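Unit 4 Handout: When Part of the Job Goes to a Machine
Course notes, Work and Technology. February 9, 2021
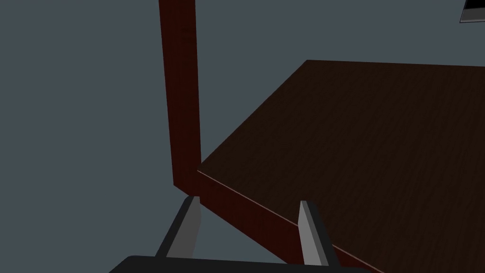 What happens to a job when a robot takes over some of its tasks?
Most of the time the job stays and its contents change. The worker does less lifting and placing and spends more of the shift setting up, checking and clearing stops.

Case: the Prustberg plant
Prustberg packs small furniture fittings. Before the change, a packer filled 150 cartons a shift by hand. Two robot arms now do the picking. The 18 people on the line were kept on, but their work was split into three new roles: loader, cell operator and quality checker.

What the packers reported
- Less shoulder and wrist pain after the first months.
- More waiting, then sudden rushes when a cell stopped.
- Less talk during the shift. The old benches faced each other and the new stations do not.
- Uncertainty about pay grades. The operator role was graded higher, and only some were trained for it.

Simulation before the floor
At Sadau, a supplier to Prustberg, new motions are tried in simulation first. A gripper can be run at a table 1000 times with no parts damaged and no one standing near it. The limit is that a model leaves out much of what workers know: bent cartons, a sticky bin, a part that comes in upside down. Sadau began asking line staff to review the test setups in December. Several faults were found this way that the engineers had missed.

Terms to know
Task: one piece of work within a job.
Cell: a robot and the space and equipment around it.
Deskilling: loss of skilled content in a job.

For next class
Read the Lonivar case, pages 1 to 18. Write one page on who should decide which tasks are automated, and at what stage workers should be asked.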